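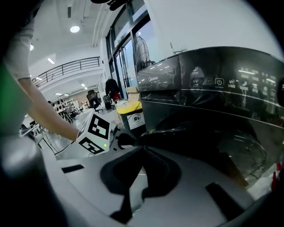

그림 4-1. 핸드 그리퍼의 마커 큐브와 녹색 표시등. 오른쪽은 작업 대상 가전제품.

4장. 핸드 그리퍼로 작업 시연하기

이 장부터가 제일 재미있습니다! 3장까지는 계정 만들고 충전하고 케이블 꽂는 이야기였지만, 이제는 여러분이 매일 하던 작업을 직접 보여 주고 로봇이 배우게 하는 단계입니다. 프로그래밍은 몰라도 됩니다. 가전 점검대에서 오래 일한 분일수록 시연이 깔끔하게 나옵니다.

Plerkitz 핸드 그리퍼는 Skivthorpe 작업장의 가전 점검 라인에 맞춰 설정되어 있습니다. 다른 작업장에서 쓸 때는 부록 B의 설정값을 먼저 불러오세요.

4.1 시작하기 전에

- 그리퍼 배터리가 절반 이상 남아 있는지 확인합니다.
- 작업 대상 제품의 전원 플러그를 뽑습니다. 버튼 누르기 시연도 전원이 꺼진 상태에서 합니다.
- 손목시계와 팔찌는 벗고, 긴 소매는 팔꿈치까지 걷습니다.
- 통로에 나와 있는 의자와 상자는 벽 쪽으로 붙입니다. 걸어가면서 시연하는 작업이 꽤 많습니다.

주의: 그리퍼 손가락 사이에 손을 넣은 채로 손잡이를 쥐지 마십시오. 끼일 수 있습니다.

4.2 마커 큐브 점검

1. 그리퍼를 평평한 곳에 놓고 큐브를 손끝으로 가볍게 잡아 봅니다. 흔들리면 고정 나사를 조입니다.
2. 큐브의 흑백 무늬에 먼지나 지문이 있으면 마른 천으로 닦습니다. 알코올은 쓰지 않습니다.
3. 큐브의 표시등을 확인합니다. 녹색으로 계속 켜져 있으면 준비가 끝난 것입니다. 깜박이면 연결 중이니 잠시 기다립니다.
4. 표시등이 1분 넘게 깜박이면 전원을 껐다가 다시 켭니다. 그래도 같으면 6.2절을 보십시오.

참고: 큐브를 떼었다가 다시 달았다면 위치 보정을 꼭 다시 해야 합니다. 살짝만 돌아가도 기록이 어긋나고, 나중에 찾아내기가 정말 어렵습니다.

4.3 시연 기록

1. 단말기에서 작업 이름을 고릅니다. 목록에 없으면 '새 작업'을 누르고 평소 현장에서 부르는 이름을 그대로 적습니다.
2. 제품 앞에 서서 그리퍼를 가슴 높이로 듭니다.
3. 시작음이 울리면 평소 속도로 작업합니다. 일부러 천천히 하지 않아도 됩니다.
4. 작업하는 동안 다른 손으로 큐브를 가리지 않습니다.
5. 작업이 끝나면 그리퍼를 처음 높이로 되돌리고 종료 버튼을 누릅니다.
6. 실수했다면 '버리기'를 누르고 다시 합니다. 버린 기록은 개인 실적에 남지 않습니다.

참고: 겉면이 번쩍이는 제품은 반사 때문에 위치 인식이 튈 수 있습니다. 서 있는 방향을 조금 바꾸면 대개 나아집니다.

한 작업에 필요한 시연은 약 47회입니다. 많아 보이지만 익숙해지면 오전 안에 끝나고, 두 사람이 번갈아 하면 훨씬 수월합니다. 사람마다 손놀림이 조금씩 다른 것도 학습에 도움이 되니 동료의 방식에 억지로 맞추지 마세요.

4.4 일이 어떻게 달라지나

지난 10월 시범 운영 때 점검조가 남긴 시연은 모두 1,214건입니다. 그 뒤로 문 여닫기와 버튼 누르기 반복 점검은 로봇이 맡고, 점검조는 소음 판정과 외관 판정, 반품 원인 찾기에 시간을 더 씁니다. Elínborg Thoroddsen 조장은 저녁마다 손목에 찜질팩을 대던 습관이 없어졌다고 합니다. 이런 소식을 들으면 설명서 쓰는 사람도 신이 납니다!

물론 새로 생긴 일도 있습니다. 로봇이 멈추면 원인을 보고 재개 여부를 정하는 일, 제품 모델이 바뀔 때 시연을 다시 남기는 일은 점검조의 업무입니다. 근무표에 '시연' 시간이 따로 잡혀 있으니 점검 물량과 겹치지 않게 배정받으십시오. 배정 문의는 Yutong Ren, 교육 신청은 Vitória Arruda에게 하면 됩니다.

주의: 로봇이 움직이는 동안에는 바닥의 노란 선 안으로 들어가지 마십시오. 정지 버튼은 누구나 누를 수 있고, 눌렀다고 사유서를 쓰지 않습니다.

4.5 마친 뒤

1. 단말기에서 '전송'을 누르고 완료 표시를 기다립니다.
2. 그리퍼 전원을 끄고 거치대에 겁니다. 큐브가 벽에 닿지 않게 바깥쪽을 향하도록 합니다.
3. 제품을 점검 전 상태로 되돌리고 작업 일지에 시연 횟수를 적습니다.

전송이 중간에 끊겨도 기록은 그리퍼에 남아 있습니다. 다시 보내는 방법은 5.1절에 있습니다.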